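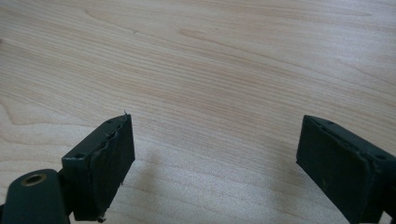
The grain of the tabletop, which runs in long curves across the surface.

Readers who have followed this journal since the move to Stiltadport will recall that the furnishing of the workroom was left unresolved. The matter of the table has now been settled, and I set down the particulars for those who wrote to enquire.

Three candidates were considered. The Skania was well made but too deep for the wall beneath the window. The Brusasis, at 2623 dollars, exceeded the sum I was prepared to spend on a piece of furniture that will be used daily and marked accordingly. The Baumgartner was therefore selected. Its top is of a pale blond colour with a matte finish, and the corners are slightly rounded, a feature I had requested after several years of bruised hips at its predecessor.

My colleague Thaddäus Gisler, who was consulted on the purchase, favoured a darker surface on the grounds that it would conceal wear. I did not share this view. The workroom faces south and receives little direct light in winter from the laneway, and a pale top makes a considerable difference to the room by mid-afternoon. The streaks in the grain have a pinkish cast that was not apparent in the catalogue. I have come to regard them favourably.

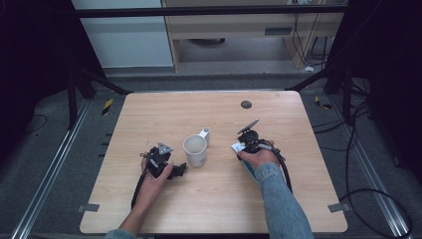
Certain rules have been adopted for the table's use. Hot vessels are to be placed on a coaster, although it must be recorded that the white ceramic mug, my own and of 14 years' service, is frequently exempted. Cables are to be routed through the grommet hole near the back edge wherever their length permits. Papers are to be cleared at the end of each working day, a provision observed with moderate success to date.

The maker advises a soft cloth, barely damp, and no polish containing silicone. Wiping should follow the direction of the grain. I have ordered 17 felt pads for the chairs and the remaining furniture under reference 3176, and these are expected in March. The shelving for the opposite wall will be addressed in a subsequent entry, once the measurements have been confirmed.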